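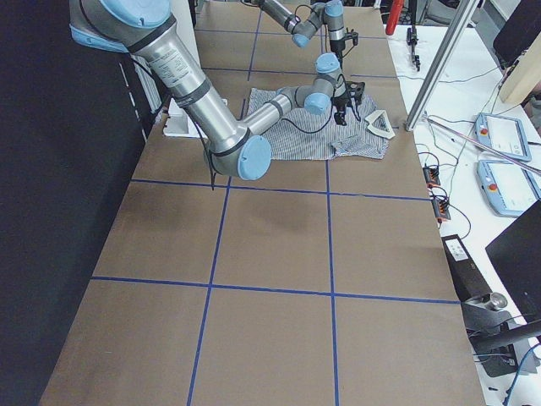
How do you fold a striped button-up so the stripes stay straight?

Lay it on a flat surface that has straight lines marked on it, match one stripe to a line, and fold from there. Painter's tape is enough for the lines.

Laundry and Linens > Folding and Storage
Thread: Tape grid on the folding table, worth it?

dilruba_m
Posts: 348
2020-08-04

I fold shirts for a small resale shop (Brillamero, we do mostly secondhand menswear) and the thin vertical stripes are the ones that come out crooked. Solid colors hide it. With a narrow blue and white stripe you see it from across the room if the side fold wanders by even half an inch.

I have been told to tape a grid on the table. Before I do that, does it help, or do you stop looking at it after a week? Table is 60 inches long and 30 deep. I'd put kraft paper down first so the tape doesn't touch the finish.

Dilruba Majumder

kubo_folds
Posts: 69

It helps. You want fewer lines than you think, though. I started with squares the size of a floor tile and it was just noise. Now I have big rectangles, and one horizontal line that I treat as the bottom hem line. Everything gets set against that one.

Paper is fine. Change it when it gets smudged, particularly if you do white shirts.

sota.fukuda

I'll disagree. The stripe is already a straight line. If the shirt is smoothed out properly, pick a stripe a couple of inches in from the shoulder seam and fold on it. You don't need anything on the table. Tape picks up lint and then the lint goes on the shirt.

kubo_folds

Picking a stripe works on the front. You fold with the front face down, so you're going by the back panel, and on a lot of shirts there's a yoke and a pleat back there and the stripes don't run where the front ones do.

sota.fukuda

Fair about the pleat. I still say most crooked folds come from not smoothing first. People start folding when the thing is still half crumpled.

Natsumi S
Posts: 30

Both of you are right about different parts of it. My order is:

Shake it out and drop it on the table.
Spread it by hand until the wrinkles are out of the middle. Edges can wait.
Take hold of the two top corners, one in each hand, and pull them apart a little until the top edge is level with a line.
Then sides, then sleeves, then up from the hem.

The corners are the step that gets skipped. If you only push the cloth around with flat palms, the top edge never comes level. I wrote the longer version on the Festasero blog in March and I'm pasting the main part in so you don't have to go looking.

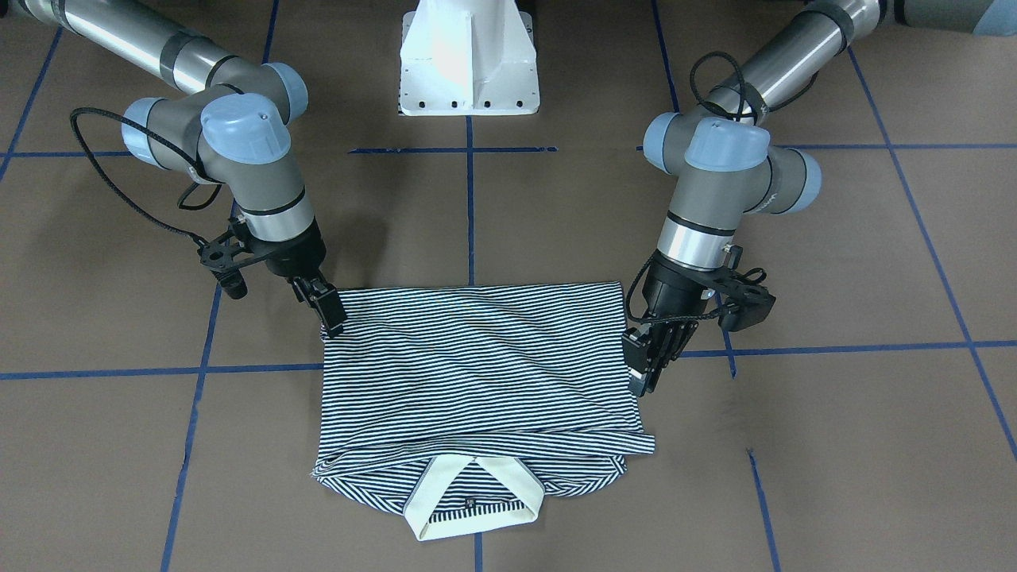 Reading time: 2 min

Straight folds on striped shirts
by Natsumi Sugawara

Pinch the corners close to the edge. If you grab a big handful, the cloth bunches under your fingers and drags the stripes in toward the middle. Lift only as much as you need to move the fabric. The rest of the shirt should stay down flat and act as an anchor.

Pull outward first, then toward yourself. Check one stripe near each side. If both run parallel to the tape, put the corners down and leave them alone. If one leans, fix the side that leans and don't touch the other.

Bring each side in to the same distance from the center. I judge this by eye. If you do a lot of shirts, a piece of card cut to the finished width saves time. Fold the sleeve back down over the side you just brought in, and keep the cuff inside the outline of the fold.

Last, fold the bottom third up, then fold again to the collar. On a slippery cotton I do it in halves, because the thirds slide.

takumi_sgy

Card inside the fold or on top?

Natsumi S

On top, then slide it out from the collar end before the last fold.

takumi_sgy

I've done it with the card left in and the pile stacks better. Takes up more shelf though.

dilruba_m

OK, I'm going to tape it. Which tape? I have a roll of plain blue painter's and some Trido masking tape that came with the shelving.

kubo_folds

Blue painter's. Masking tape goes gummy if it's down for long. Use narrow tape, finger width or so. With the two-inch stuff you end up asking yourself which edge of the tape is the line.
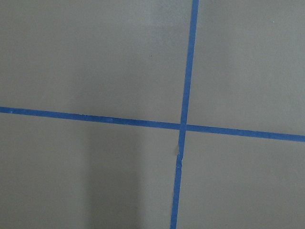

Press it down hard near the crossings. Where one strip goes over another there's a little step, and any wrinkle or lifted bit next to it will snag a loose thread or a button. Cut that section out and lay a fresh piece. It doesn't need to be a perfect right angle, either. You're lining up to one strip at a time.

sota.fukuda

If it doesn't need to be square then what is it for?

kubo_folds

The long horizontal should be parallel to the table edge. The verticals I put down by eye and they're a bit off, and I've never had a shirt come out bad from it.

noboru_y

I would square them. A stripe lined up to a vertical that leans will lean against your hem line. Use a carpenter's square, it takes five minutes. Otherwise agree with the above.

Noboru Yoshida

dilruba_m

Thanks all. Squaring the verticals since I have the tool anyway. Will start with the white shirts and do the striped ones after.

takumi_sgy

Try the card too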